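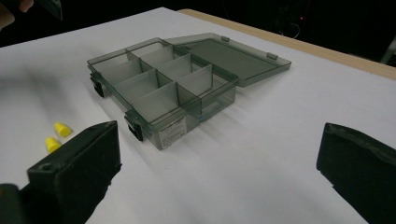

The organiser box with its lid back, two yellow connectors still out on the white.

Drodamard planner trials: gallery

This page goes with the notes on Drodamard, the planning software we have been running at Ellby. The release notes promised "small parts sorting in clutter", and I said in January that I would believe it when I saw it on our own table. The page was started on 11/5/22 and has been patched since. There is one picture so far, with a few notes under it on what the software makes of a job like this one.

On the box
Smoky grey plastic you can see through, with thin dividers you can also see through. Drodamard wants a depth value for every cell wall, and clear plastic is a poor place to get one. The perception module (Drerach, version 3) tends to return the far wall, the near wall or the table, and gives all of them the same confidence. I would trust that confidence figure more if it ever went down.

On the open lid
It lies flat behind the box, a shallow tray with a raised rim. To a person it is plainly a lid. Drerach has labelled lids like it as a second container, and the planner then offers it as a place to put things. Jianhua Dai added a rule that any tray hinged to a box is ignored. It works, but I don't think a hand-written rule should be counted as perception.

On the connectors
Small, ribbed, tapered, lying on their sides. The colour makes them easy to find. Which way the narrow end points is harder, and the grasp planner cares a great deal about that. Our log has 3768 planned grasps on parts of this shape. The score sheet calls a plan "good" if the solver finishes, which says nothing about whether the fingers would close on anything.

On timing
The planner is allowed 25 milliseconds per cycle. On the bench machine it often takes 80. The controller copes by holding the last command — fine over open table, less fine beside a row of upright dividers.

On the label
There is a small white one low on the front of the box, in tiny print. Someone suggested reading labels to pick the right box model from the library. I have asked to see that done once on print this size before it goes on the plan for Ông, our next release.

Logs and settings are kept with the main notes. Corrections are welcome, particularly from anyone who has got a sensible depth map out of tinted plastic.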